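4. Getting to Know the Front Doors

Holico training cabinet, set-up guide, revision 2018-08-02

31 shares | 19 comments

You have bolted the cabinet down, connected the supply as described in section 3, and thrown away the cardboard you will need if you ever send it back. Now for the doors. There are two of them. The left one tells you things and the right one lets you do things, and most of the trouble we hear about comes from people who go straight to the right.

CAUTION: Everything in this section is done with both doors shut and latched. The large red triangle on the left door is there for the same reason it is on every other cabinet in the world. If a step seems to call for opening a door, you have misread the step.

4.1 Read the left door

1. Look at the three lamps across the top. From left to right they are amber, green and red. With a healthy supply all three are lit. Red in this row does not mean a fault. It is a phase lamp, and red is its color, and we still get letters.

2. Check the white lamp beside the meter. It is bright. Please don't lean in to see how bright.

3. Read the power meter. The screen should show three stacked voltages that agree with each other to within a few volts. Write them in the log sheet, including the digits after the point. "Fine" is a popular entry and will be sent back.

4. Leave the small buttons under the screen alone. They change what the meter displays, and the way back is described in Appendix C, which runs long.

Note: The yellow and red terminals halfway down are for test leads only. They are not coat hooks, and they are not a handy place to hang the log sheet.

4.2 Try the right door

5. Find the emergency stop before you touch anything else. It is the large red mushroom-head button near the top, and it sticks out farther than its neighbors so that you can hit it with whatever part of you is nearest.

6. Press the stop, then release it by twisting the head clockwise. Do this until you are bored. Bored is the right state of mind for an emergency stop.

7. Move down past the door handle to the lower row of three buttons: green, red, green. The two greens are starts and the red between them is the stop.

8. Press one green button with one finger, squarely, and let go. Watch the lamps above the row for a change. Holding the button down will not make it start more.

9. Press the red button and wait for the lamps to settle before trying the other green. Impatient users should know that fuse kit 94 is sold separately.

CAUTION: Do not turn a rotary switch while a circuit is running. The handles move easily – this was considered a selling point.

Note: Owners of the older Kimley panel will find the buzzer has moved to the right-hand end of the top row. It is just as loud there.

If your lamps do not match the table in Appendix A, stop, isolate the supply, and quote code 1176 when you contact your dealer.
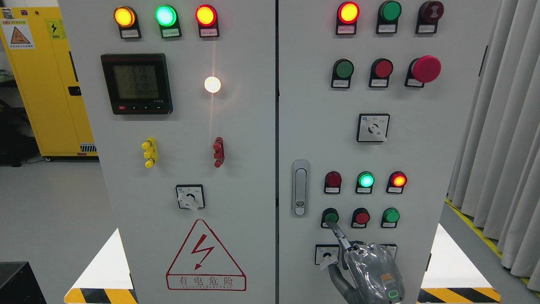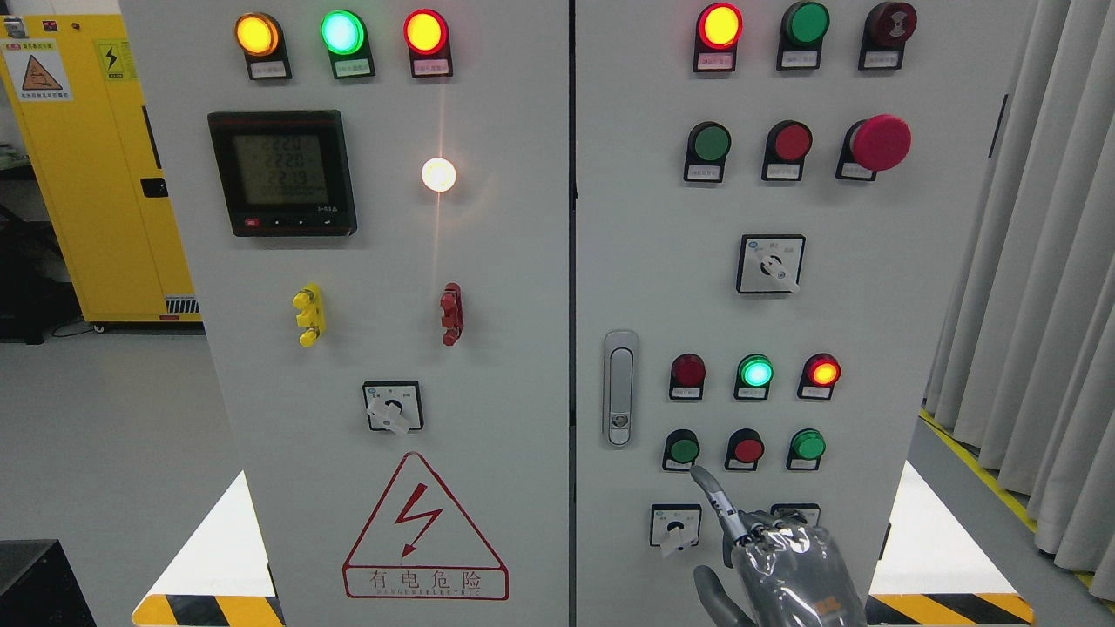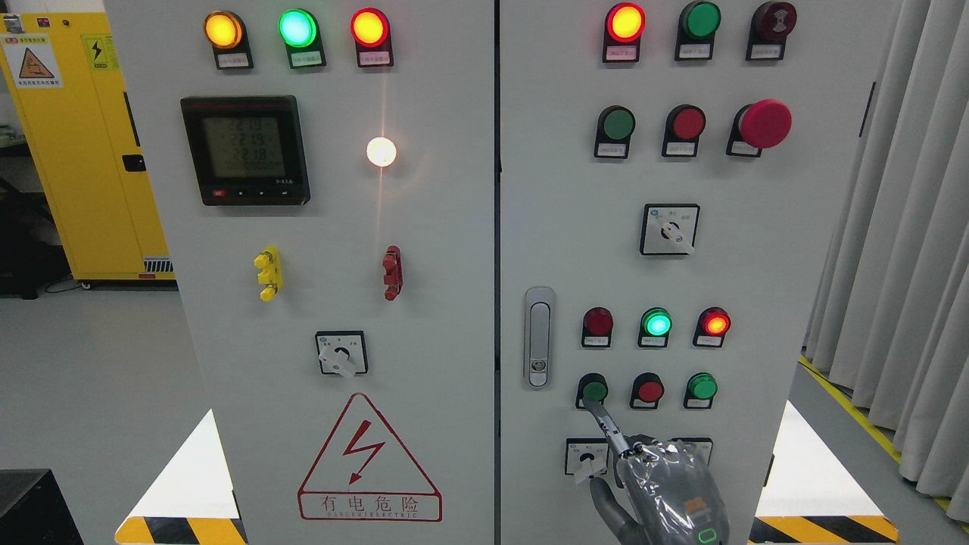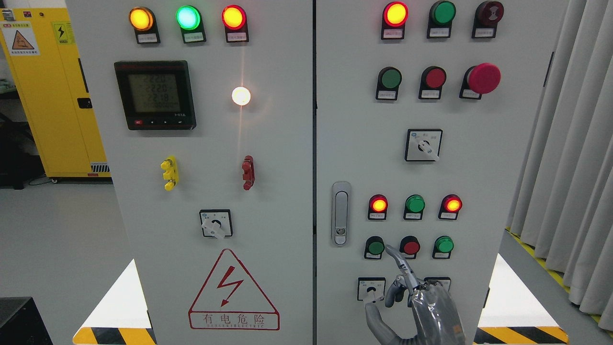
Fig. 4: Front doors with the supply on. Meter and phase lamps at left, buttons and emergency stop at right.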